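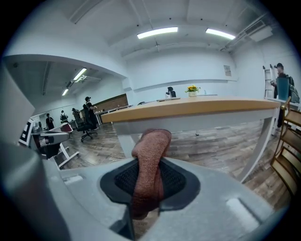
Knitted fabric is cloth made from loops of yarn, each loop pulled through the one before it. Woven cloth, by contrast, has two sets of straight threads crossing at right angles. The loops can open and close, so a knit stretches and goes back to shape without any rubber in it. Size of the loops is called the gauge. A fine-knit piece, like the dusty pink one, has loops small enough that the surface looks nearly smooth from a few steps away, and it folds into a narrow strip without much bulk. Coarse knits show every stitch.

Structure

Rows running across the cloth are courses. Columns running up and down are wales. Two basic stitches, knit and purl, which are the same loop seen from opposite sides. Nearly everything else is a combination of these.

Plain jersey – all knit stitches on one face, all purl on the other. Light, cheap to make, curls at the edges when cut. Used for T-shirts and underwear. Rib alternates knit and purl wales, so it pulls in sideways and stretches a lot; cuffs, collars and the tops of socks. Interlock is two rib fabrics locked together, thicker and more stable, same look on both sides. Purl or "garter" fabric stretches mostly lengthwise.

Weft and warp knitting

In weft knitting one yarn travels across the width, forming a loop on each needle in turn. Hand knitting is weft knitting. A weft knit can be unravelled from the end last worked, and a broken loop may run down the wale (a "ladder").

Warp knitting uses a separate yarn for each needle, zigzaging between neighboring wales. Does not ladder easily. Tricot and raschel are the main types, found in lingerie, swimwear, netting and some curtains. Warp knitting is a machine process, no practical hand version. 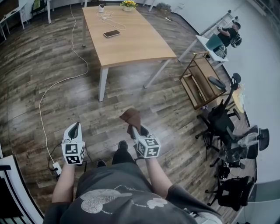
Brown cloth held up by one end. Drape is partly a matter of fiber and weight.

Fibers

Wool was long the usual choice in cold regions because the fiber is springy and helps the loops recover. Cotton is cooler and absorbs well but bags at elbows and knees. Acrylic imitates wool at lower cost. A small share of elastane, often 2 to 5 percent, is added where close fit matters. Silk and linen knits exist, both prone to losing shape.

Trade names are a source of confusion. Mundano and Sevutetti were both sold as wool jersey in shops, though the Sevutetti cloth was a cotton blend with a brushed back. Hellia is a rib. Lü, sometimes listed as a knit, is a woven crepe and does not belong here.

Care

Wash at 40 degrees or below for most cotton knits, cooler for wool, which felts with heat and rubbing. Dry flat – a wet knit on a hanger grows longer under its own weight. Pilling (small balls of fiber on the surface) comes from rubbing and is worse in soft, loosely twisted yarns. Snags should be eased back through to the wrong side with a needle, never cut. Store folded.

Sewing

Knits are cut with the wales running vertically in most garments. Ballpoint needles push between the loops instead of piercing teh yarn. A straight stitch tends to snap when the seam is stretched, so a narrow zigzag or overlock is used. Hems can be finished with a twin needle. Jersey should rest flat for a few hours before cutting, overnight if it came tightly rolled.

See also: crochet, felt, hosiery, stockinette, yarn weight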